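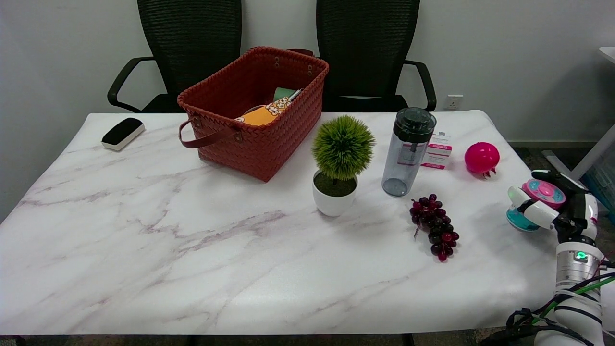
Can a Robot Tidy Your Room Yet?

I get asked this one all the time, mostly by kids who have just been told to clean up. My answer is always the same – a bit, slowly, and you should probably still pick up your socks.

I know that's disappointing! We have computers that can beat grown-ups at chess and cars that can help with parking, so why can't a machine put a toy in a basket as quickly as you can? I've spent a lot of time thinking about that question, and the answer is mostly about how amazing you are. (You can read that part out loud to your family if you like.)

Let's start with one job. There's a ball on the table and you want to pick it up. How do you do it? You probably think you just grab it. But try it in slow motion. First your eyes find the ball. Then your arm swings over, and on the way your fingers open to the right size, without you telling them to. Then your skin feels the ball, and your fingers squeeze just enough. If it starts to slip, you squeeze a little more. All of that is over before you could say the word "grab."

A robot has to do every one of those steps too, and somebody has to help it learn them.

Step one is seeing. A robot looks through cameras, and a camera only collects dots of color. The robot's computer has to work out which dots are the basket and which dots are the table behind it. See-through things like plastic bottles are tricky, and shiny things are too, because they show little reflections that move when the robot moves. A table with wavy patterns on it doesn't help much either. You sorted all that out when you were a baby, and you don't even remember doing it.

Step two is reaching. A robot arm has joints, like your shoulder and elbow and wrist, with motors to move them. To get the hand to one exact spot, all those motors have to agree with each other. And the arm mustn't knock over the plant on the way. I knock things over all the time, so I have some sympathy.

Step three is holding, and this is my favorite, so I'm going to go on about it for a while.

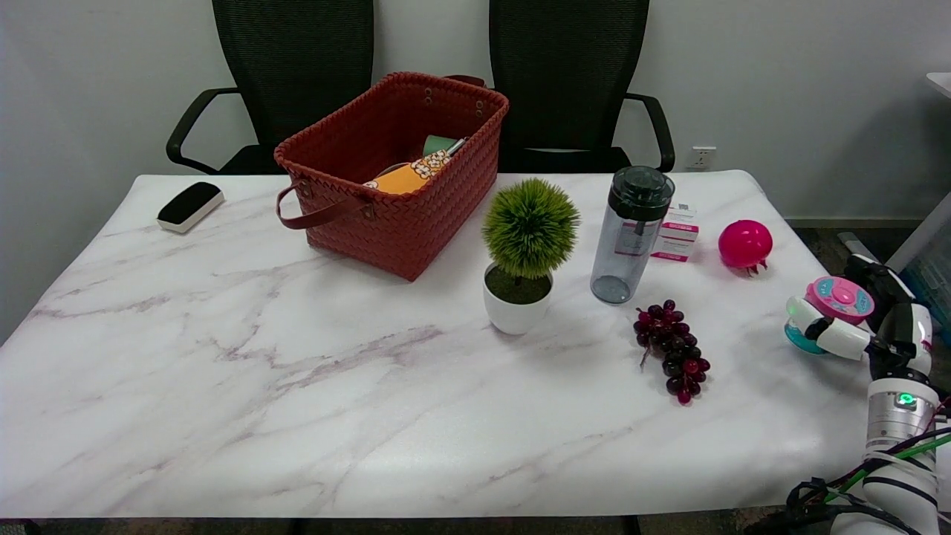 Think about how different things feel when you hold them. A ball is easy to get your fingers around, but it rolls away if you bump it. A bunch of grapes is lumpy all over, and there isn't one good place to grab it (plastic grapes are kinder to practice with than real ones, which squish!). A little box has flat sides and corners. A whiteboard eraser is flat and low, so your fingertips have to get in close to the table. A bag of snacks changes shape when you squeeze it.

Some robots have a simple gripper with 2 fingers that open and shut like tongs. That's fine for lots of jobs. Others have a hand with more fingers, closer to yours, which can wrap around a round thing from different sides. More fingers sounds better, and sometimes it is, but it also means more motors, more parts that can break, and a lot more to think about. Imagine having to decide where every single knuckle goes each time you picked up a spoon. You'd never finish your cereal.

So how does a robot learn? There are a few ways. In one of them, a person moves the robot's arm and hand using special controls, and the robot's computer saves everything – what the camera saw, and how each joint moved. Then they do it again. And again. It might be 30 times or 100 times or 1000 times, with the ball in a slightly different spot, or the bottle standing where the plant used to be. After plenty of practice, the computer starts to find the pattern.

I tried something a bit like this with my nephew once. I closed my eyes, and he had to steer my hand to a mug with words only. "Left. No, your other left. Down. DOWN!" It took forever, and we laughed so much that I had to sit on the floor. You should try it with a friend. Use a plastic cup.

Now, what about whole chores? Some machines already do one chore well. Your washing machine is one, if you think about it, and so is a robot vacuum. In some factories, arms do the same job all day long without getting bored. The trick is that everything arrives in the same place, the same way up. Your bedroom isn't like that! Mine isn't either. Things are under other things, there's a sock inside a shoe, and tomorrow it will all be different.

Then there's the question of what "tidy" even means. Does a pen go in the basket or in a drawer? Should the plant move, or does it live there? You know the answer in your own house, and a robot would have to be told, or shown, or make a guess.

I think robots that help at home will get better while you're growing up. They might start with small things, like clearing a table, and they'll probably be slow about it. Maybe you'll be the one who teaches them.

Something to try: put on a pair of thick winter gloves and pick up a coin from a smooth table. Then try a grape, a pencil and a sheet of paper. Which one was hardest? Write down what your fingers did when you got stuck.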